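数値計算コード 公開前点検表(コメント付き)

対象:Neves 2次元・3次元非定常熱伝導ソルバ(有限要素法、非構造格子)
点検範囲:離散化、線形ソルバ、時間積分、入出力、再現性
点検者:Dragica Nikolovski、Tamer Awwad
確認者:Imani Mosoti
実施月:8月

判定の記号
○ 適合
△ 条件付き適合(コメントの対応後に再確認)
× 不適合(公開前に修正が必要)
- 対象外

点検は計算クラスタ Flesside のログインノードと計算ノードの両方で行った。手元の端末だけで確認した項目には、その旨をコメントに書いてある。前回の点検表から項目番号を変えていないので、欠番がある。

1. 格子と幾何

1-1 要素の向きがすべて正である ○
全格子でヤコビアンの符号を確認。最小値はログの先頭に出力される。

1-2 縮退要素の検出が有効である ○
しきい値は入力ファイルから変更できる。既定値のままで使うこと。

1-3 境界タグの重複がない △
角の節点が二つの境界に属するとき、後から読んだほうの条件が優先される。動作としては仕様どおりだが、利用者向け文書に記載がない。ディリクレ条件とノイマン条件が接する角で結果が変わるため、文書に一段落追加する。担当は Awwad。

1-4 曲がった境界の近似次数が要素次数と一致する ×
三次要素を選んでも境界は二次のまま補間される。円環の問題で誤差の収束が三次で頭打ちになり、理論値の四次に届かない。幾何の次数を要素次数に合わせるか、三次要素を公開版から外すか、どちらかに決める必要がある。

1-6 格子ファイルの読み込み失敗時に停止する ○
壊れたファイルを2種類用意して確認。どちらも行番号付きのメッセージを出して終了した。

2. 離散化の検証

2-1 製造解による収束試験がある ○
一次と二次の要素について、L2ノルムとH1セミノルムの両方で確認済み。三次は1-4の対応が済むまで保留。

2-2 定数場と一次関数が丸め誤差の範囲で再現される ○
いわゆるパッチテスト。非構造格子でも問題なし。

2-3 数値積分の次数が十分である △
熱伝導率が温度に依存する場合、積分点の数が係数の非線形性を考慮せずに決まっている。標準の試験問題では影響が見えなかった。係数の変化が急な問題では積分次数を一つ上げるよう注意書きを入れる。

2-4 誤差ノルムの計算に解の補間値を使っていない ○
旧版では節点での差だけを見ており、収束次数が実際より良く見えていた。現行版では高次の積分点で厳密解と比較している。旧版の表を引用している資料があれば差し替えること。
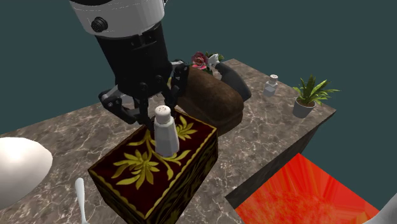 2-5 質量行列の集中化を選んだときの保存性 ○
全エネルギーの収支が各ステップで閉じている。二次要素で集中化を選ぶと頂点の重みが負またはゼロになる場合があり、その組み合わせは起動時に拒否される。拒否のメッセージが英語だけなので、日本語の説明を手引きに加える。

3. 線形ソルバ

3-1 停止判定が相対残差で行われる ○
初期残差ではなく右辺のノルムで割っている。前の時刻の解を初期値に使うので、この扱いで正しい。

3-2 反復回数の上限に達したときに警告が出る ×
警告は出るが計算が続行され、終了コードも正常のままになる。一括投入のジョブでは見落とす。Mosoti の確認でも、点検用の問題のうち一つで上限の422回に達したまま最後まで走っていた。既定では停止させ、続行したい利用者には明示的な指定を求める形に直す。

3-3 前処理の再構築の条件が記録される ○
係数行列が変わったステップと、再構築したステップの番号がログに残る。

3-4 特異な系の扱い △
全境界がノイマン条件の定常問題で、定数成分を除く処理が右辺にしか入っていない。反復が進むと解に定数成分が少しずつ混ざる。結果の差分だけを使う用途なら影響はない。前処理の後にも射影を入れる案を Dimitrov が出しており、採用の見込み。

3-5 直接法との比較試験がある ○
小規模な問題に限る。試験は自動で走る。

4. 時間積分

4-1 時間刻みの細分で期待どおりの次数が出る ○
後退オイラー法で一次、クランク・ニコルソン法で二次。空間誤差が時間誤差を隠さないよう、十分細かい格子を使うこと。

4-2 初期条件と境界条件が整合しない場合の振動 △
クランク・ニコルソン法では初期の数ステップに振動が残る。最初の数ステップを後退オイラー法で進める選択肢が実装されているが、既定では無効。有効にすべきかどうかで意見が分かれたため、判定を条件付きとした。Nikolovski は既定で有効、Awwad は現状維持を支持。

4-3 適応刻みの下限に達したときの動作 ○
停止し、直前の状態を書き出す。

4-4 最終時刻がちょうど指定値になる ○
最後の刻みを短くして合わせている。浮動小数点の累積で余分な1ステップが入る不具合は修正済み。回帰試験の番号は17。

5. 並列計算と再現性

5-1 プロセス数を変えても結果が許容差内で一致する ○
総和の順序による差のみ。許容差は試験ごとに設定ファイルに書いてある。

5-2 同じプロセス数で結果がビット単位で一致する △
Flesside の計算ノードでは一致したが、ログインノードでは一致しないことがあった。通信ライブラリの版が両者で違う。公開時に保証する環境を計算ノードに限定し、手引きにもそう書く。

5-3 乱数の種が固定され、記録される ○
格子の摂動試験だけが乱数を使う。

5-4 中断と再開で結果が変わらない ×
再開ファイルに前処理の状態が含まれず、再開直後の反復回数が変わる。解の差は停止判定の範囲内に収まるものの、手引きには「同一の結果」と書いてある。文言を直すか、再開時と同じ条件で前処理を作り直すか。文言の修正だけなら公開前に間に合う。

5-5 使用したライブラリの版が出力に残る ○

6. 入出力と文書

6-1 物理量の単位が入力例に書かれている ○
比熱の単位が一か所だけ抜けていたので、点検中に修正した。

6-2 出力ファイルに格子と時刻の情報が含まれる ○
可視化ソフトで開けることは手元の端末で確認。3次元の大きな格子は未確認。

6-3 入力の未知のキーワードを無視しない ○
綴りを誤ったキーワードはエラーになる。以前は黙って既定値が使われていた。

6-4 例題がすべて手引きどおりに動く △
37件の例題のうち、Bonama 形式の格子を使う2件で変換スクリプトの場所が古い。パスを直せば動く。

6-5 引用の方法とライセンスが明記されている ○

6-7 利用者の報告先が有効である -
公開時に設定するため今回は対象外。

7. 不適合項目の扱い

1-4 Lozano が対応。幾何の次数を上げる変更は影響範囲が広いので、まず三次要素を選択肢から外した版を作る。
3-2 Awwad が対応。終了コードの変更は、既存のジョブスクリプトを持つ利用者に先に連絡する。
5-4 Nikolovski が対応。手引きの文言を修正し、前処理の再構築は次の版に回す。

条件付き適合の項目は、文書の修正で済むもの(1-3、2-3、5-2、6-4)と、コードの判断が要るもの(3-4、4-2)に分けて課題一覧に登録した。後者は Zalldale の打ち合わせで扱う。4-2は両方の設定での計算例を持ち寄ること。

再点検では、修正した項目に加えて2章と3章の全項目をやり直す。ログは点検用ディレクトリに項目番号の名前で保存し、上書きしない。

確認欄
点検者 Nikolovski 済
点検者 Awwad 済
確認者 Mosoti 3-2と5-4の修正後に署名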